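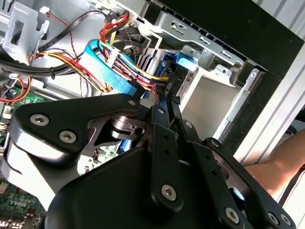

A desktop computer that randomly loses its hard drive usually has a cable problem before it has a drive problem, and cables are cheap. Opening the case and going over the connections takes most people under an hour. There are two sets to look at: the data cables, often flat and brightly colored like the blue SATA cable looped over on itself here, and the power supply wires, which come in bundles of red, yellow, orange and black and end in a black connector. Both kinds share the same cramped space as the metal brackets and the circuit board, and both get bent, tugged and half unplugged over the years.

This guide covers a standard tower with SATA drives. Laptops and all-in-one machines are put together differently and are not covered.

What you need

A Phillips screwdriver
A flashlight or a headlamp
A few twist ties or hook-and-loop straps
A small dish for screws
One spare SATA data cable, if you have it

Before you open the case

Save your work and shut the computer down from the menu. Sleep mode is not enough. Switch off the power supply at the back if it has a switch, then pull the power cord out. Press the front power button once and hold it for a few seconds to drain what is left in the system.

Unplug everything else from the back. If you are not sure where it all goes, put a piece of tape on each plug and write on it. Lay the tower on its side on a firm table with the motherboard at the bottom, so you are looking down into it.

Remove the side panel. On most cases there are two screws along the back edge, and the panel slides toward the rear before it lifts off. Touch a bare metal part of the case before you touch anything inside, and do it again each time you walk away and come back.

Step 1: Trace each cable

Start at the drive. Find the narrow data cable and follow it with your finger to the motherboard. Then find the power plug next to it and follow that bundle back to the power supply. Do this for each drive. Write down which port on the board each data cable uses. The ports are normally numbered in small print beside the socket, and swapping them can change the order in which the computer looks for its startup drive.

Step 2: Reseat the plugs

Take hold of the plug itself and not the cable. Many SATA data plugs have a small metal clip on top that has to be pressed down before they will come out. Pull straight. Rocking the plug from side to side can snap the plastic tongue inside the drive's socket, and that part is hard to repair.

Look into the plug for dust or a bent contact. Push it back in until it stops. The socket is L-shaped, so it fits only one way. If there is a clip, you should feel it catch.

Do the same with the power plugs. These are often stiff, and the last bit of travel takes more force than you would expect. Support the drive with your other hand.

Step 3: Check the bends

A data cable can curve, but it should not be creased. If one has been folded tightly against itself for a long time, open the fold and look for a white line or a split in the jacket. Replace any cable that has either one. Also replace a cable that is stretched tight between its two ends, even if it looks fine.

Step 4: Tidy the bundles

Gather the power wires and move them away from the fans. Tie them loosely to a bracket or to the edge of the drive cage. Leave some slack near every plug. Keep ties off the data cables, or make them loose enough to slide a finger under.

Do not use hard plastic zip ties unless you have flush cutters. The cut ends are sharp and the next person to reach in will find them.

Step 5: Close up and test

Spin each fan with a fingertip to make sure nothing touches the blades. Plug in the monitor, keyboard and power cord, and start the computer with the side panel still off. Keep your hands out while it is running. Go into the setup screen and check that every drive is listed. If one is missing, shut down, unplug the power again, and try the spare data cable on that drive.

Once all the drives show up, shut down and put the panel back on. Use the computer normally for 7 days before you decide the problem is fixed. If the drive drops out again with a new cable, move it to a different port on the motherboard, and back up your files before doing any more testing.

Written by Darcy Costigan. Last updated 23 April 2018.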